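Home | Reviews | Furniture | Workspaces | Archive | Search

Review: Hailu Worktable, White Matte Top

The Hailu worktable was placed in the shared workroom at Cesach in November, following a request for a larger surface on which drawings and cut paper could be laid out. The review period covered ordinary daily use by two teams. The remarks below were compiled by Mekdes Beyene from notes kept at the table, with additional comments from Ayman Qudah on assembly and Pei-shan Fung on cleaning.

Delivery and assembly

The table was delivered in two cartons. The carton holding the top is awkward for one person, and the supplier's instructions correctly ask for two. Assembly took 139 minutes, which is longer than the printed estimate. Most of the extra time was spent on the leg brackets. The bolts supplied for the rear pair are the same length as those for the front pair but have a different thread, and the two bags are marked only with small stickers that had come loose in transit. Mr. Qudah recommends sorting the hardware on a tray before beginning.

The feet adjust by hand. On our floor, which slopes slightly toward the corridor, a level surface was reached on the second attempt and has not needed correction.

The working surface

The top is large, white and flat, with a matte finish and no printed pattern or markings. For our purposes this is the strongest feature of the product. Pale tracing paper is admittedly harder to find on it than on the gray table it replaced, but pencil lines and color samples are much easier to judge. Staff who had complained of reflections from the overhead fixtures on the previous table did not repeat the complaint.

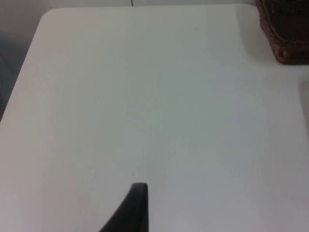
Hailu worktable, white top with rounded corner.

The rounded corner was welcomed by those who pass the table on the way to the paper store. The previous table had square corners, and bruised hips were a regular subject of conversation. The curve does make it slightly harder to line up a large sheet by eye, and Kanako Sasaki, who prepares most of the exhibition panels, now uses a long metal rule as a reference along the edge.

A matte surface does not hide differences in the light. Ms. Sasaki advises that color samples be compared side by side on the same part of the table, and that final decisions be made in the morning. Purchasers intending to use the table for color work should consider the position of their lamps before choosing where it will stand.

Cleaning and wear

Graphite wipes away with a damp cloth. Ballpoint ink required a second pass with mild soap. Ms. Fung reports that adhesive from masking tape was the only persistent difficulty - it came off with warm water and patience, and left no visible trace. Abrasive pads should not be used, as the maker's leaflet warns that they will polish the finish in patches.

No cutting was permitted directly on the surface during the review. A mat was used at all times, and this report therefore offers no opinion on resistance to blades.

Stability

The table is steady for writing, drawing and trimming. Some movement can be felt at the long side when a person leans heavily on it, particularly during stapling. Tightening the brackets after the first two weeks reduced this. The Jaltix table in the adjoining room, bought at a similar time, is firmer under the same use, though its top is smaller and has a gloss finish that several members of staff dislike.

Price

The table cost 700 dollars, with a further 117 dollars for delivery. The Jaltix was around 400 dollars, collected from the warehouse. The difference is considerable, and a department that needs only a writing desk would have little reason to pay it.

Assessment

The Hailu worktable is recommended for layout, drawing and paper preparation. It is not recommended as a bench for heavy work. Abenezer Habte has approved the purchase of a second table for the upstairs room, subject to the supplier confirming that the hardware bags are now properly labeled.

Contact the reviews desk | Copyright Cesach. All rights reserved. | Back to top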